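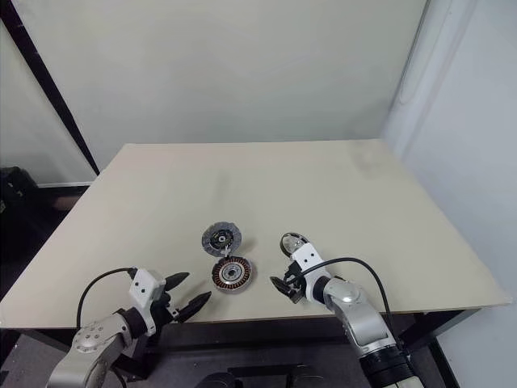
Lesezeit: 2 Minuten

Betreff: Re: Weihestein von Fedholm

Theerawat Jaidee schrieb:
> Zeile 2 nennt doch klar eine Quellgöttin.
> Wer opfert sonst 96 Nadeln in einem Brunnen?

Lieber Theerawat,

klar ist an Zeile 2 vor allem der Riss. Ich lese drei Buchstaben, du eine Göttin samt Familienstand. Die Nadeln lagen außerdem über 40 cm Schlamm verteilt, das kann auch eine sehr unordentliche Schneiderin gewesen sein. Schick mir bitte die Abreibung vom Juli, dann streiten wir mit Material weiter.

Gruß
Henrike

Neueste Beiträge
- Opfergruben: Literatur gesucht
- Re: Re: Kultname oder Ortsname?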